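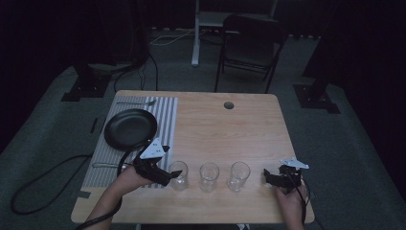

4.2 开放日现场演示

Sevside 实验室的开放日设在11月，我们把手持夹爪采集系统 Zuvari 整套搬到了访客面前。这是该系统第一次离开日常的实验环境，也是我们第一次在同一张桌子旁边既做采集又做讲解。当天登记的访客共222人，其中不少人看完一轮又回来排队，这一点令我们非常振奋！

演示任务选的是餐桌整理。浅色木桌左侧铺灰白条纹餐垫，垫上放黑色圆盘和银色餐叉，桌面中部靠前摆三只透明玻璃杯。操作者双手各持一只黑色夹爪，夹爪顶部装有带小孔的白色标记板。任务的口头说明只有一句话：“把杯子挪到您觉得顺手的位置。”我们有意不规定目标位置，想看看没有受过训练的人会怎样安排一张餐桌，结果的多样性远远超出预期。有人把杯子排成一线，有人围着盘子摆，还有一位小访客坚持每只杯子都必须放在餐垫上。

选择透明玻璃杯，是听取了合作方 Skarnasen 的建议。玻璃杯会透出桌面的木纹，杯沿又有反光，对只依赖视觉的策略来说相当棘手，而普通访客一看就明白难在哪里，讲解因此轻松了许多。

4.3 腕部视角与空载片段

每段演示都要求操作者先张开夹爪，在桌面上方短暂停留，再开始接近物体。我们称之为空载片段，后处理时用它来检查两指的对称性和画面曝光。图4取自其中一个空载片段，两指之间只有木质桌面，手指顶面的小圆孔清晰可辨，左下角可见连杆臂上的黄铜色圆环。 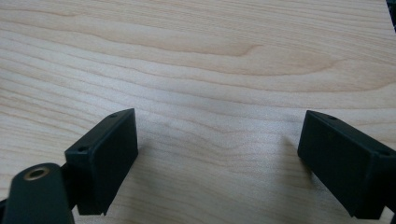
图4 夹爪张开时的腕部视角，背景为浅色木纹桌面。

这一视角在现场格外受欢迎。我们把腕部画面实时投到旁边的屏幕上，访客一边移动夹爪，一边看着木纹在两指之间滑过，很快便领会了“从手的位置看世界”是什么意思。以往在论文里用整段文字解释的概念，在这里几秒钟就讲清楚了。

木纹本身也带来了意外的收获。桌面中上部有一处颜色较深的弯曲纹路，在多段画面中反复出现，我们于是把它当作天然的参照特征，用来粗查相邻片段之间的视角漂移（图5）。这一做法没有写进原定方案，是标注人员在整理数据时提出的，后来并入了 Sabatier 预处理流程。

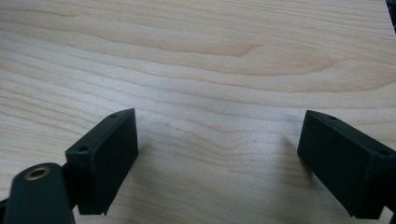

图5 用于视角比对的空载片段，深色弯曲木纹位于画面中上部。

开放日全天共录得700段演示，经筛选保留393段。剔除的片段大多属于两种情况：一是访客过于投入，省略了开头的停留；二是标记板被手臂或围观者遮挡，位姿跟踪中断。前一种情况在下午明显减少，因为我们改了讲解顺序，先请访客练习张合夹爪，再介绍任务本身。

保留下来的空载片段彼此相当接近。以下面这段为例，两指同样完全张开，中间没有夹持任何物体，内侧面略微相向倾斜，右侧手指旁的桌面上落着淡淡的阴影。阴影的深浅会影响手指轮廓的分割，我们在训练时对亮度作了随机扰动，分割结果随之稳定下来。 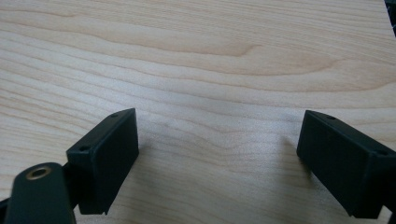 4.4 访客反馈与后续改动

反馈中提得最多的是夹爪的线缆。双手靠近时，线缆容易搭到盘子边上，个子较小的访客尤其觉得碍事。下一版 Zuvari 会把出线口移到夹爪后端，并缩短桌面以上的走线长度。

也有访客希望两人各持一只夹爪，合作完成同一项任务。我们当场试了2轮，配合虽然生疏，气氛却是全天最热烈的。现有的时间同步方案可以直接支持这种用法，只需在元数据中增加操作者字段。双人演示没有计入上文的统计，相应的采集协议见附录B。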